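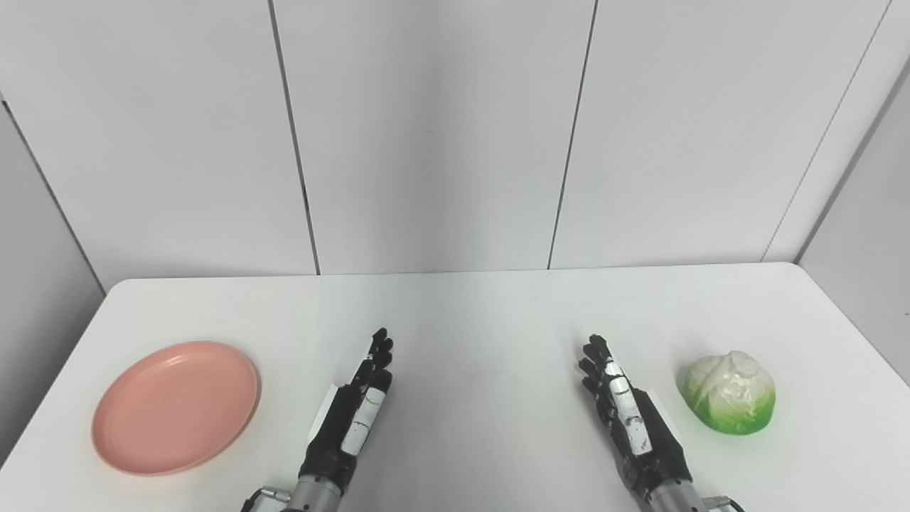
Sumomard plate in salmon pink and model cabbage on the white Omia table.

Dreleck adds Omia table and panel walls to its play kitchen range

3/29/20 – Dreleck has extended its Omia range for nurseries and infant schools with a white table and matching wall panels. The table top measures 120 by 70 cm and has a rounded edge. Panels are supplied in pale grey-white, 90 cm wide, and stand upright side by side with a thin dark joint between them. End panels can be set at an angle to close off a corner.

Tableware comes from Sumomard. The round plate is shallow, with a raised rim, and is sold singly. Model vegetables are ordered separately; the cabbage has a creased white top and leaves shading to bright green at the base.

"Schools asked for a plain surface that is easy to wipe down between groups," said Jintana Siriwan, product manager at Dreleck.

Orders placed through Sukprasert should quote catalogue number 1354. Deliveries began in January.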